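My check-before-you-wear list for light-up hats (with notes)

I run the little accessories table for our fan club, and after 5 seasons of selling hats with batteries in them I finally typed up the sheet I keep taped inside the stock cabinet. Everything below is from the February batch, the Vanags knit beanies with the LED logo. Feel free to copy it and change the brand names!

1. Packaging
Sealed bag, size sticker, care card inside. OK on nearly all of them.
Comment: a handful came without the care card. Augustina Bonsu printed replacements for me at her office, so if yours is on plain paper, it's still the right text.

2. Battery pouch
Open it, look at the coin cells, close it again. The little door has to need a screwdriver. If you can pop it with a thumbnail, the hat goes back.
Comment: two failed. Coin cells and toddlers are a terrible mix and I'm not budging on this one, even when somebody really wants that color.

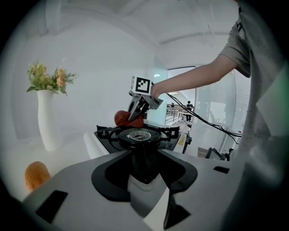

3. Wiring
Turn the cuff inside out and run a finger along the whole seam. You're feeling for any bare wire, a lump of glue, or a spot where the thread has pulled away.
Comment: one had a scratchy blob right where your forehead goes. I sent a photo to Dradano (that's our wholesaler) and they credited it the same afternoon. The older Pevau caps had this problem all over the place, so I was braced for worse.

4. Switch
Press through all 3 modes — steady, slow blink, fast blink — and then off. Leave it on steady for an hour and touch the back of the battery pack. Warm is a fail for me. I know some sellers say slightly warm is fine, but it's sitting against someone's head through a whole game.
Comment: all good. The fast blink is pretty intense, so I put a note on the shelf tag for anybody who's sensitive to flashing lights.

5. Fit and pull test
Put it on, shake your head like you mean it, take it off by the pom-pom. Nothing should come loose. 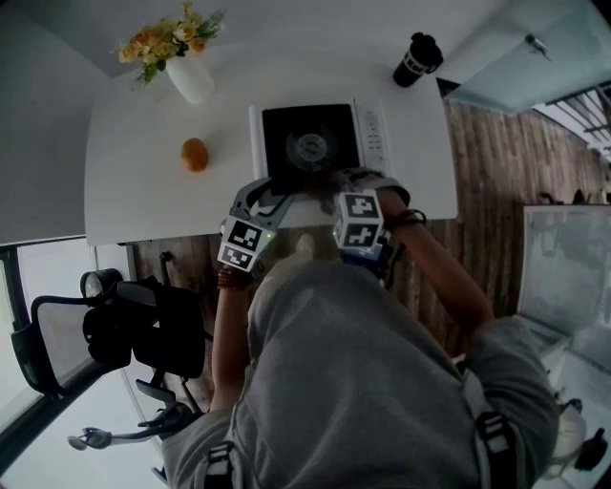 Comment: my order number for this lot was 3598, in case you bought from the same shipment and want to compare. Matěj Slanina asked whether the pull test is fair on a knit hat, and I think it is, people yank these things off with one hand all the time. Do it with bare wrists, too. If you're wearing a beaded bracelet and a stack of dark bands on the other arm, take them all off first, or the beads will snag the knit and you'll blame the hat for it.

6. Washing
Battery pack out, hand wash cold, dry flat. Never in the dryer.
Comment: I washed one as a test and it lit up fine the next day. The Cunder scarf I threw in with it bled a bit of blue, so wash them separately.

7. Storage
Batteries out for the summer, hats in a dry bin, pouch doors left open. Old cells go in the recycling tub by the front door, with tape over both sides.
Comment: still need a bigger tub.

Next check is when the fall order comes in. If you find something I missed, leave a comment and I'll add a line.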